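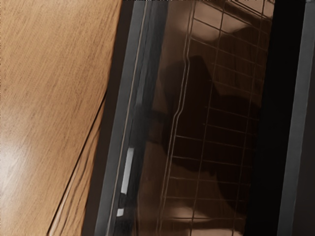 2 min read

Does Furniture Oil Really Last Longer? Project report

Our group compared Finero oil with Turnus varnish, because the Finero label promises a finish that "outlives varnish." We had doubts from the start. Each product went on half of our 40 test boards, and all of them sat by a south window until July.

Gloss was scored by eye, from 0 to 100. The varnished boards averaged 82 at the end and the oiled ones nearly the same. That sounds like a tie, but the two of us scoring knew which board was which, so I wouldn't trust it very far.

The Briggs guide we used for the method says one season is enough. I don't see how. A claim about outliving anything needs years, and no board got a hot cup or a wet cloth. We can't back up the label, and we can't call it false either.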